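Grorkmont Two-Arm Sorting Bench: Set-up Guide

Section 4. Running the handover trials

Before you start, read Section 3. If you skipped Section 3, the arms will let you know.

This section covers the handover trials, in which one arm holds an item in a bin and the other arm comes in to take it. The method came out of a simple question from Gleice Moura: does a two-arm policy learn faster from demonstrations where both grippers meet at the item, or from demonstrations where each arm minds its own business and leaves the item on the table in between? We called these "meet" and "drop." The names were meant to be temporary.

4.1 What you need

Both arms homed and powered, grippers fitted, cables seated.
Three bins in a row: yellow, blue, yellow.
The item tray for the session, with the item list.
The session sheet, printed. Yes, on paper. The reason is in 4.5.

4.2 Setting the bench

1. Wipe the tabletop. Crumbs show up in the depth data as very small terrain.

2. Set the blue bin in the middle, where both arms can reach its floor without either one stretching. Put a yellow bin on each side. The rims may nearly touch. They may not overlap.

3. Check the cable on each gripper. It should hang in an easy curve with enough slack for a full wrist turn. If it pulls straight at any point, stop and reroute it.

CAUTION: Do not tape the slack to the wrist. Sota Sugawara taped the slack to the wrist. The connector now lives in a drawer.

4. Put one item in the blue bin. Tall, narrow packages go in upright. Flat ones go in flat. If an item refuses to stand, write "refused" on the sheet and take the next one.

5. Load the trial file and choose "meet" or "drop." The software will ask if you are sure. It asks everyone.

4.3 Running a "meet" trial

1. Start the holding arm. It comes in low and closes on the side of the package, near the middle of its height or a little above. Let it settle before you do anything else.

2. Look at the grip from the front of the bench. The jaw should be flat against the package. A corner grip will hold right up until it matters.

3. Start the taking arm with its fingers open. It approaches from the opposite side, above the rim of the bin, and pauses over the top of the package.

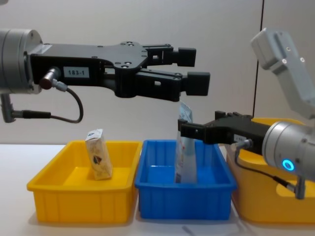 4. At the pause, check the gap between the two grippers. You want enough daylight that neither would touch the other if the taking arm came down a finger's width. If you don't have it, press HOLD and raise the taking arm by hand control.

5. Release the pause. The taking arm closes, the holding arm opens, and the item should go up with the arm that is supposed to have it.

6. Mark the result on the sheet: clean, slip, or tug. A "tug" is when both arms believe they own the item. Count it as a failure, however much you enjoyed it.

NOTE: A crushed package is a slip, even if it got where it was going. Bijan Arabzadeh argued for a separate "crushed but delivered" category and was outvoted.

4.4 Running a "drop" trial

1. Set up as in 4.2.

2. Start the first arm. It lifts the item out of the blue bin, sets it on the table in front, and backs away.

3. Wait for the first arm to stop completely, then start the second.

4. Mark the result. There is no tug in a drop trial. This is the main thing people like about them.

4.5 Why the sheet is on paper

In the first round we let the software score itself by gripper force. It called an empty pair of closed fingers a clean grasp, several times, with great confidence. Seung-woo Yeon went back through all 774 trials and rescored them by eye. He has asked that this not be necessary again.

4.6 What we found, so you know what normal looks like

With 40 demonstrations of each kind, the policy trained on "drop" did better. Its movements were slow and dull, and it mostly worked. The "meet" policy spent a lot of its time hovering.

Adding more "meet" demonstrations helped less than we hoped. What helped was the pause in step 3 of 4.3. Once every demonstration included it, the hovering shrank to something you could sit through, and "meet" pulled ahead on tall packages. On flat items "drop" still wins. We don't have a good explanation, and Sofia Calado has asked us to stop offering bad ones.

If your own runs show long hovering, check that the pause was recorded before you blame the network.

4.7 Shutting down

1. Open both grippers. Take out anything they were holding first.
2. Send the arms home one at a time.
3. Empty the bins and return the items to the tray.
4. File the session sheet in the Hisar binder, face up, with your initials where someone can read them.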